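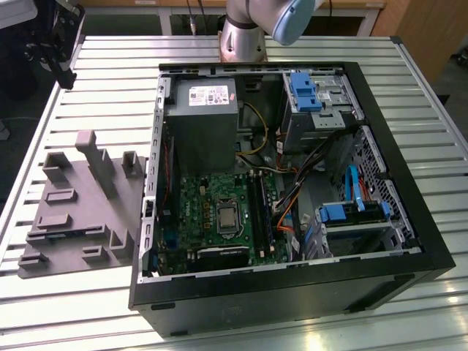 The warranty on top of the warranty

6 September 2024

I went to the Macedo store in Prultville last week to buy a printer, and I was in the checkout line longer than I was in the printer aisle. The printer cost 100 dollars. The protection plan they wanted me to add cost 12 dollars a year, renewing by itself, and I had to say no to it three times: once to the person in the aisle, once to the person at the register, and once to the little card screen, where the "no thanks" button was gray and the "protect my purchase" button was green.

I have never understood why we put up with this. If a store sells me something and in the same breath tells me how likely it is to break, I start to wonder why I'm buying it there.

The usual answer is peace of mind. I don't trust that phrase. I've heard it from people selling alarm systems, vitamins and car undercoating, and I can't remember feeling any calmer after paying. With a protection plan you get one more account with one more password, and a folder of emails you'll never open until the day you need them. Then you find out the plan starts after the maker's warranty ends, or it covers the machine and leaves out the power cord, or you were supposed to register it in the first 30 days.

I did buy one of these once. It was for a laptop, in January a few years back, and the laptop cost more than 400 dollars, which was a lot to me then. The plan was through Griltel, who also had my phone service, and the idea was that it would all be on one bill. The hinge cracked during the second year. I called, waited, and was told that hinges were "cosmetic." I asked how a screen that won't stay up could be cosmetic. The person on the phone was polite and had clearly been asked before. I was offered a discount on a new laptop.

I fixed it with a strip of metal and some glue. It looked terrible and it lasted until I gave the thing away.

Now, I know one bad story doesn't prove anything. People have had plans pay off. My neighbor got a whole new washing machine out of hers and talks about it the way other people talk about a slot machine. That's sort of my point, though. She remembers the washer. She doesn't remember the plan on the dryer, the dishwasher, the TV and the vacuum, all of which ran fine and all of which she paid for. When I asked her what it came to altogether she said she'd rather not know.

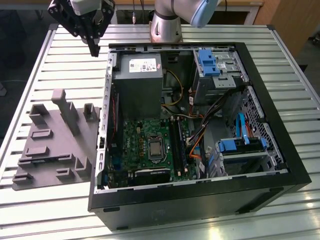
Slatted work table with a robot arm at the back.

What bothers me more than the money is the way these plans change how we think about repair. If something is covered, you don't look at it. You don't open it or blow the dust out. Quite a few plans say you can't, or at least they're written so you're afraid to. Then the coverage runs out and you own a machine you've never once looked inside, and the first funny noise sends you back to the store.

I'm not handy. I want to be clear about that, because posts like this are often written by somebody with a garage full of tools. I have two screwdrivers and a flashlight. But I've found that a surprising share of what goes wrong in my house is something loose, something clogged or something unplugged, and a plan wouldn't have paid for any of that anyway.

The repair shop I used to go to in Flarkville is a nail salon now. It was there for years, and they'd tell you flat out if a thing wasn't worth fixing. I don't know exactly why it closed and I'm not going to pretend I do. I notice that when I look for repair places near me, the first 5 results are all stores that would like to sell me a new one.

So what do I do instead? When I turn down a plan I move the same amount into a savings account that I named "broken stuff." It isn't clever and I didn't come up with it. I've taken money out for a faucet and a phone screen. There's still some in there. If the printer dies I'll use that, or I'll go back to printing at the library, where it's a dime a page and somebody else has to clear the jams.

I'll make an exception for people who truly couldn't replace a thing if it died, like someone whose work depends on one machine and who has nothing put away. Even then I'd read the part about what isn't covered before the part about what is. Ask for it on paper. The person at the register at Macedo couldn't find me a copy. I was told it would be emailed to me after I signed up.

The printer works, by the way. It came with a starter cartridge that's already low, and it keeps asking me if I'd like to join the ink plan.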